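Effect of Wall Absorbers on Reverberation Time in a Hard-Finished Teaching Room

Building Physics Project Report
Nuledwood College
Submitted 2024-02-12

1. Summary

Reverberation time was measured in a ground-floor room of the McGrath building before and after porous absorbers were fixed to two walls. At 500 Hz the mean value fell from 1.42 s to 0.78 s. At 125 Hz the change was small, from 1.18 s to 1.06 s. A hand calculation made before the panels went up predicted 0.82 s at 500 Hz. The report covers the method, the results, and the main sources of error.

2. Background

Sound in a closed room reaches a listener directly and then by reflection. When the surfaces are hard, reflections stay strong for longer and overlap with the speech that follows them. Consonants suffer most, being short and weak compared with vowels. Raising the voice does not help much, as the reflected sound rises with it.

Reverberation time is the time taken for the sound level to fall by 60 dB after the source stops. It depends on room volume and on the total absorption of the surfaces. For a room with a reasonably even sound field the relation is

T = 0.161 V / A

where T is the time in seconds, V is the volume in cubic meters, and A is the equivalent absorption area in square meters. The relation becomes less reliable when most of the absorption sits on a few surfaces, a limit that matters here and is taken up in section 6.

3. Description of the Rooms

The McGrath building dates from 1958. It has a concrete frame with masonry partitions and plastered walls. The original ceilings had a perforated tile that was removed in a later refit, and the present ceiling is painted plaster. The test room has a floor area of 46.2 m2 and a ceiling height of 3 m, giving a volume of 138.6 m3. The walls are white and the floor is a wood-look tile. Both finishes reflect nearly all of the sound that reaches them at speech frequencies.

A second room, in the Orwood wing, was used for comparison. It has the same floor plan and ceiling height but is carpeted. No absorbers were fitted there.
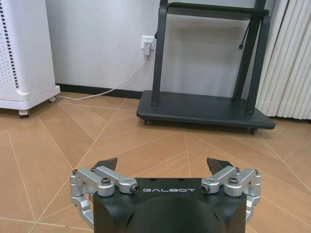
4. Method

4.1 Equipment

An impulse source was used in place of a loudspeaker. The source was a balloon, burst with a pin at a height of 1.5 m. Decays were recorded on a sound level meter with an audio output and filtered into octave bands in software. The meter was checked with a calibrator at the start and end of each session. The drift was below 0.2 dB in every case.

4.2 Positions

Two source positions and several microphone positions were marked on the floor with tape. All microphone positions were at least 1 m from any wall and 2 m from the source. Furniture was left where it stood, and its arrangement was kept the same for both sets of measurements. Doors and windows were closed and the ventilation was switched off.

4.3 Procedure

The untreated condition was measured in November. The treated condition was measured after the adhesive had cured. In each condition 23 usable decays were collected. A decay was rejected if the background level was less than 35 dB below the start of the decay in the octave band of interest.

A full 60 dB decay could not be obtained above the background noise. The slope was therefore fitted between 5 dB and 25 dB below the initial level and extrapolated to 60 dB. The same range was used throughout so that the two conditions could be compared.

4.4 Absorbers

The absorbers were 19 Skovosier wall panels, each 1.2 m by 0.6 m and 50 mm thick, with a fabric face. The total face area was 13.68 m2. They were fixed directly to the plaster with no air gap. Panels were placed on one long wall and one short wall so that neither pair of parallel walls was left fully bare. The lower edge of each panel was 0.9 m above the floor.

5. Results

Mean reverberation time by octave band, test room:

125 Hz: untreated 1.18 s, treated 1.06 s
500 Hz: untreated 1.42 s, treated 0.78 s
1000 Hz: untreated 1.36 s, treated 0.72 s
2000 Hz: untreated 1.21 s, treated 0.70 s

The Orwood room gave 0.97 s at 500 Hz and 1.15 s at 125 Hz.

Applying the relation in section 2 to the 500 Hz values gives an absorption area of 15.7 m2 before treatment and 28.6 m2 after it. The difference, 12.9 m2, divided by the panel area gives an apparent absorption coefficient of 0.94. The value assumed in the prediction was 0.85.

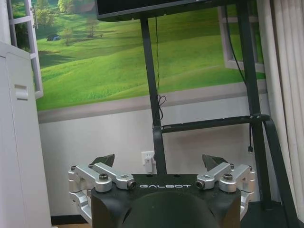 At 1000 Hz the same calculation gives an apparent coefficient of 1.07. A surface cannot absorb more energy than falls on it, so a value above one needs comment. Panel edges were exposed and were not included in the face area. Diffraction at the edges also makes a panel act as if it were larger than it is. Both effects are stronger when panels are mounted separately, as they were in this project.

6. Discussion

The improvement at mid and high frequencies was close to the prediction. The weak result at 125 Hz was expected from the thickness of the panels. A porous absorber works best where air movement is greatest, which for a panel against a rigid wall means a depth close to a quarter of a wavelength. At 125 Hz a quarter wavelength is 0.69 m. Mounting the panels on battens would have improved the low-frequency result, but the fixing permission covered adhesive only.

The carpeted room was less reverberant than the untreated test room at 500 Hz, though not as dry as the treated one.

Three sources of error were identified. The balloons did not produce equal energy in all bands, and the 125 Hz decays were closest to the rejection limit. The uneven placement of absorption means the sound field was less diffuse after treatment than before it. Air temperature was not logged in the first session.

7. Further Work

The measurements should be repeated with a loudspeaker and a swept-sine signal, which would raise the usable decay range at low frequencies. A set of panels with a 100 mm air gap should be tested in the same room. Speech intelligibility was outside the scope of this project and would need a separate listening test with the room occupied.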